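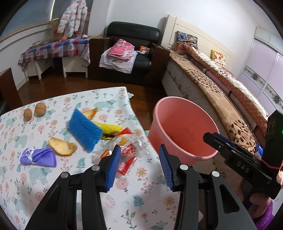

Household Practice, Unit 2: Clearing a Table
Notes by Glenys Cadwaladr. Revised Oct 6, 2021.

Sort before you sweep

The beginner sees a messy table and fetches a cloth. Put the cloth back. A wet cloth on dry crumbs makes paste, and paste on a printed tablecloth is a whole afternoon's work, as last year's group will confirm.

Go round the table once with your hands in your pockets and decide what everything is. For this unit there are three answers.

Food waste. Orange peel, banana peel, crusts, anything charred past identification. It goes in the caddy by the back door. Please don't ask me whether the burnt bit might still be nice.

Packaging. Snack wrappers and crumpled clear bags. Look inside a bag before you throw it away. Rhydian Penry did not, and we went through the bin in Eslow for his bus pass.

Things that live somewhere. Brushes, clips, drawstring pouches, buckets. A scrubbing brush is a tool even when it is lying among the peelings, and it goes home to the sink. A pouch is put away closed, and its contents are none of your business.

Walnuts cause argument every term. A whole walnut in its shell is food and goes back in the bowl. An empty half is waste. Iolo Pumphrey holds that they are ornaments, and he may write that in the test if he likes.

The cloth itself

Lift it by the corners, fold inwards, carry it outside and shake it downwind. Patterned cloths hide crumbs very well, florals worst of all, so run a flat palm over the print afterwards.

For next time: read the Anholm sheet on stains, and bring an apron. Ffion Trevor has two spares.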